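Stistis Robotics Club
Bench Safety and Inspection Checklist, Table-Clearing Project
Form 2303, September revision

Fill this in before the arm is powered for a session and again before you leave. Mark each line OK, FIX or N/A and write a comment for anything marked FIX. Comments from the last inspection are left in so the next team can see what is still open.

Project team: Edet
Task: stack and sort plastic tableware on a cloth-covered table
Room: Kunier Lab, bay 2

SECTION A. FLOOR AND ACCESS

A1. Walkway to the emergency stop is clear on both sides. OK
A2. Cables on the floor are out of the walking path. FIX
Comment: Too much loose cable beside the work table. It should be bundled and run along the wall side. Cable covers are on the shelf under the sink. Team to finish before the next full run.
A3. Chairs pushed back from the work table. FIX
Comment: Chairs tend to drift back in during the afternoon. Move them to the far wall when you set up.
A4. Boxes and packing material stored off the floor. FIX
Comment: Same remark as last time. Flatten the box or put it in the closet.
A5. Closed shoes worn by everyone in the bay. OK

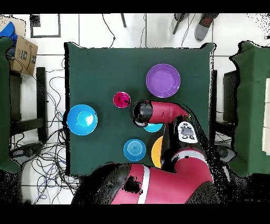 Arm over the work table, with cables and a cardboard box on the floor to the left.

SECTION B. TABLE AND CLOTH

B1. Table does not rock when pushed at the corners. OK
B2. Cloth is flat and pulled tight across the top. OK
Comment: Small wrinkles are fine. A fold tall enough to tip a cup is not. Smooth it by hand with the arm stopped.
B3. Cloth hangs clear of stands and cables. OK
B4. No tools, phones or drinks on the table. OK
B5. Tableware is plastic only. OK
Comment: One student asked about using a glass bowl for the demo. The answer is no, also for the demo.
B6. Chipped or cracked pieces taken out of the set. N/A
Comment: Not checked this time. Go through the whole bin by hand and write the result here.

SECTION C. ARM AND GRIPPER

C1. Arm base bolts checked with the torque wrench. OK
C2. Joint covers seated, no gaps. OK
C3. Gripper fingers open and close fully with no load. OK
Comment: Run this from the pendant before any pieces go on the table. If one finger lags, stop and tell the lab assistant. Do not push it by hand.
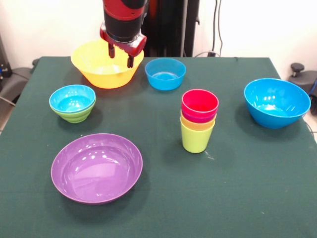
The pendant stays with the person on watch for the whole session. That person does not type, does not reset the pieces and does not leave the bay. If they need a break, stop the arm first and hand over the pendant, then restart.

C4. Speed limit set in the Ovico controller before start. OK
Comment: Limit for student sessions is 745 on the speed page. It had been raised to 4000 by an earlier group and saved that way, so read the page yourself every time — the controller keeps the last value.
C5. Emergency stop pressed and released once as a test. OK
C6. Arm returns to its rest position after the stop test. OK

SECTION D. RUNNING THE TASK

D1. One person on watch, one person at the keyboard. OK
D2. Hands off the table while the arm is enabled. FIX
Comment: Two reaches over the table during the last session, both to straighten a bowl. Pause the arm, wait for the light, then reach in.
D3. Nested cups lifted straight up before any sideways move. OK
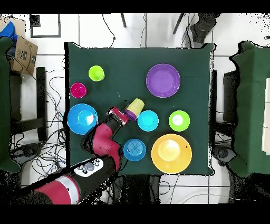 A stack that comes apart in the air should be left to fall. The pieces are light and the floor is the worst place they can end up. Press pause, pick them up, and log it as a drop. Chasing a cup under a moving arm is the one thing that will end your session for the day.

D4. Clearance between gripper and bowl rims checked on the first run. OK
Comment: Do the first approach at low speed with a bowl stack in place. The inner bowls sit higher than a single bowl, and the saved height for one bowl is too low for a stack. Edet has added a separate height for stacks. Please use it.
D5. Rest the arm after 15 runs and feel the joint covers for heat. FIX
Comment: Done but not written down. Put the time next to the run number.

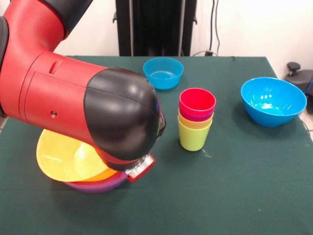

SECTION E. SHUTDOWN

E1. Arm at rest position and disabled. OK
E2. Controller off, main switch off. OK
E3. Tableware back in the bin. OK
E4. Log sheet filled in, with drops and stops. FIX
Comment: Stops were logged, drops were not.
E5. Pendant hung on its hook. OK

OPEN ITEMS
A2, A3, A4, D2, D5 and E4 carry over, along with the check in B6. A2 must be closed before the open house run. The others can be closed by the team on their own signature.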